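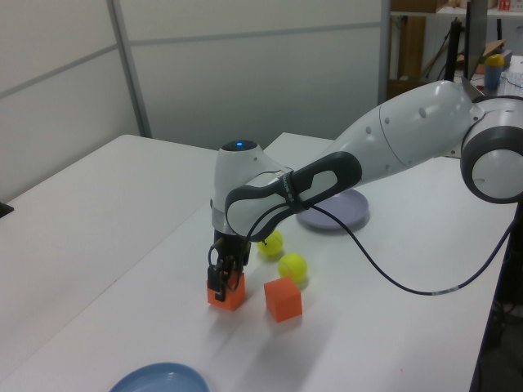

Arsalan Cheema wrote in after the last newsletter to say that the plates are the best part of the sorting set and that he would happily do without the tennis balls. They roll, he says, and half his session goes on fetching them from under the radiators. Could we swap them for beanbags before June?

We have had a few letters along these lines, so it seems a good time to go over what is in the Prakbridge sorting set and how people have been using it.

The set is kept plain. There are orange cubes, tennis balls and shallow plates in pale colours, lavender and light blue among them. It all goes on a bare table. The first version had a patterned cloth as well, but it rucked up whenever anyone leaned on it and we dropped it from the list. If your table is dark, a sheet of white card does the job.

The basic activity takes 15 minutes. Put the cubes and balls out near each other, with the plates a little way off, one nearer to you and one further back. Agree which plate is for which thing. Then move the pieces across one at a time. Most groups start with cubes on one plate and balls on the other, and then change the rule halfway through.

On the tennis balls, the short answer to Arsalan is that they are staying for now. The rolling is a nuisance but it is also why they were picked. A cube stays where you put it. A ball has to be set down properly, and a plate with a bit of a rim helps once you have got it there. Bullivlow tried beanbags over the winter and went back to balls by the spring. Anyone who really can't get on with them can leave them in the bag and use the cubes only. 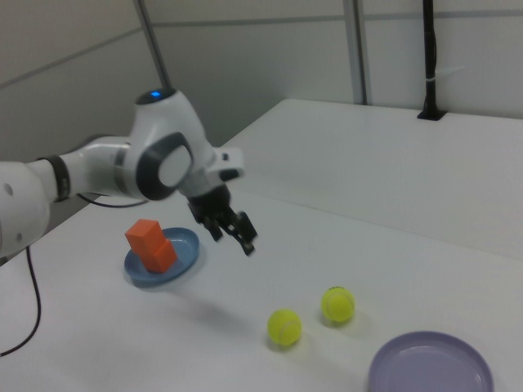

Femke Van Loon
Activities editor

Orange on light blue is the pairing I would start a new group with. The two colours are easy to tell apart, even on a dull afternoon with the big lights off, and the plate is wide enough that you don't have to be very exact. Lavender on a white table is harder for some people to pick out – our Groen group said so more than once – and I would bring that plate in later.

A word about stacking. The rules say nothing on whether cubes may go on top of each other or be pushed together on the plate, and I have been asked to settle it. My view is that both are fine as long as they are on the plate and not hanging over the rim. Florkero play it differently and take a stack apart before carrying on. Pick one way and tell everyone at the start.

Some practical points. Cubes can be wiped with a damp cloth and put away once dry. Tennis balls don't wipe well, so brush them and leave them out to air overnight. Plates go in the bag last, on top, with a tea towel between them. We had 6 chipped plates come back in one month and all of them had been packed at the bottom.

There are now 166 sets out on loan, and the waiting list is short. If yours is sitting in a cupboard, please send it back. Replacement cubes can be had from the Prakbridge desk, but please match the orange to what you already have, as the newer batch is slightly redder.

Letters about beanbags are still welcome. I will print a selection in the June issue, along with the Bullivlow group's notes on playing with three plates.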